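Bedroom Clothing Sorting and Folding: Progress Report
Project: Plorkura Household Textiles Study
Prepared by: Nusrat Chaudhry
For: Habibur Sivakumar, Khumalo program office
Date: 04/04/2023

1. Status

Work package 2 (bedroom) is on schedule. The kitchen linen work closed in December and is not covered again here. The target for this period was 300 completed garment folds on bed surfaces, and that target has been met. Spending stands at $3292 against the bedroom line, mostly second-hand clothing, bedding and laundering.

2. Garment stock

The stock list now holds 40 garments. Long items such as trousers and leggings make up the largest group, followed by tops and nightwear. Twelve pieces were withdrawn during the period for stretched waistbands or open seams and replaced with items of the same type and size. Replacement pieces were washed once before entering the rotation. Colour was recorded at intake using the Endia chart; dark greys and blacks remain over-represented, as was noted in the last report.

3. Work on the bed surface

Folding is done directly on made beds. Tables were dropped at the planning stage: most people in the Pranisero household survey sort clean clothes on the bed, and the padding under the fabric changes how a fold sits. Long garments are folded lengthwise first, leg on leg, then brought up in halves or thirds. The lengthwise fold is the slower step. On a soft surface the upper leg tends to drag the lower one out of line, and creases collect near the waist. 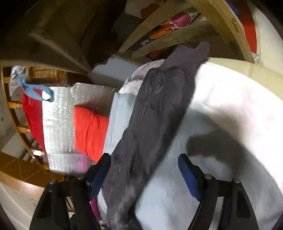
Dark garments on pale bedding have been the most useful combination for checking alignment. The outer edge of the fold can be followed without difficulty, although seams and inner folds in dark grey fabric are harder to make out under uneven light. Dark on dark was tried early in the period and set aside until the lighting is sorted out.

4. Issues

Lighting. Window light falls across part of the bed and bleaches out white covers. Sheer curtains are on order.

Creasing. Garments left overnight in the basket carry set wrinkles into the next day's folding. They are now laid flat at the end of each session - this adds a few minutes but has reduced rework.

Fold standard. The written standard gives no tolerance for stretch fabrics. A revised clause is in draft and will be sent separately.

5. Next period

- Finish the remaining nightwear and begin paired items (socks, gloves).
- Repeat the long-garment folds with the curtains in place.
- Submit the revised fold standard for approval.

No change to the budget or the end date is requested.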